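Fotstead Tasting Notes, cleaned release
README

What is in here

4000 short tasting notes on cider and perry, written by members of the Fotstead club and typed up from paper cards. Each row has a note, a score out of 20, the producer, the name of the bottle, a vintage where the card gave one, and a code for the taster. There is one file, plain text, tab separated. The first row holds the column names.

I was asked to write this README because I complained about the last one, which promised that the notes could be used to "predict quality". I don't believe they can, and I would ask you to read the section on scores before you try it.

Where the notes came from

Club evenings, mostly. A bottle goes round, people write on a card, the card goes in a box. Blandine Tessier typed most of them and Aurélien Vidal did the rest. They did not follow the same rules. Blandine kept spelling mistakes as written; Aurélien corrected them and now and then tidied the grammar as well. The column called typed_by tells you which you are reading, and if you care about wording at all you should use it.

Two producers take up far more of the file than they deserve. Huet and Manitz are both near the club and both give a discount, so members bring their bottles again and again. Anything you work out about "cider in general" will mostly be about those two.

The columns

note: free text. Some are one word long. The shortest is "no".
score: 0 to 20, halves allowed. Blank if the taster left it blank.
producer: spelling made uniform by hand.
bottle: spelling not made uniform. I gave up.
vintage: four digits or blank. Plenty of cider has no vintage, and people fill the box in anyway.
taster: a code. Codes are kept the same across the file, or are meant to be.
blind: yes, no or unknown.
typed_by: BT or AV.

On blind tasting

977 rows are marked as blind. I would treat that with some suspicion. Blind at Fotstead means a sock over the bottle, and the shape of a Manitz bottle is plain enough through a sock. The pourer also writes a card, and the pourer knows what it is. There is no column for who poured, so you can't take those cards out.

Unknown is the commonest value. It was used whenever the card didn't say, and I have heard it suggested that you can safely count those as not blind. I wouldn't.

On scores

The scale runs to 20 but hardly anyone uses the bottom half. A 10 from most tasters means they poured it away. A 10 from taster F means he liked it. If you average across tasters without dealing with this, your averages will tell you who came to the club that evening and very little about the drink.

Scores also drift upwards through an evening. You can see it if you sort by card order, although card order is only reliable for the part Blandine typed. People put this down to saving the good bottles for last. Perhaps. They have also had six glasses by then.

Food makes it worse. There is always something to eat on the table and no record of what anyone had just eaten before writing. A sharp perry after cheese and the same perry after something sweet get very different cards, and the file gives you no way to tell one from the other. 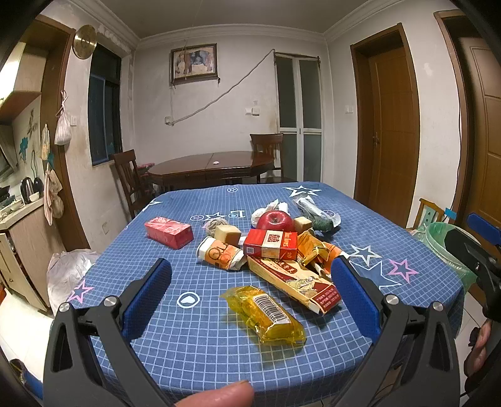

Jérémie Bouvier wrote back that I was being too hard on the scores, that one taster's marks do hang together if you stay inside a single evening, and that he had used them that way for his own cellar list without any regrets. He would still like the evening number put back in as a column.

I have no quarrel with that, as far as it goes. The evening number was dropped in an earlier clean-up and I can only restore it for part of the file. I'd want to see his cellar list as well.

What I would not use it for

Ranking producers. Training anything that claims to know what a person will like. Proving that older perry is better, which Agathe Ferrand has now tried twice on this file with opposite results.

It might do for looking at the words people reach for. "Barnyard" is used as praise and as an insult, sometimes by the same taster, and I find that more interesting than any of the numbers.

Known faults

Some cards were typed twice. Exact copies are gone; near copies are still there.
Taster codes K and M may be the same person.
"Dry" has been entered as a vintage in a few rows. These should be blank by the next release.
Notes on Gomon bottles from before September use the old label names, so the same drink turns up under two headings.

Changes in this release

Producer spelling fixed. Surnames removed from the notes – first names were left in where they seemed harmless, and I am not fully happy about that. The old "quality" column is gone. It was the score divided by 20.

Contact

Corrections to Mizanur Barua, by way of the club. Please send the row number and what the card ought to say. General praise for the project can go to Blandine, who did the typing.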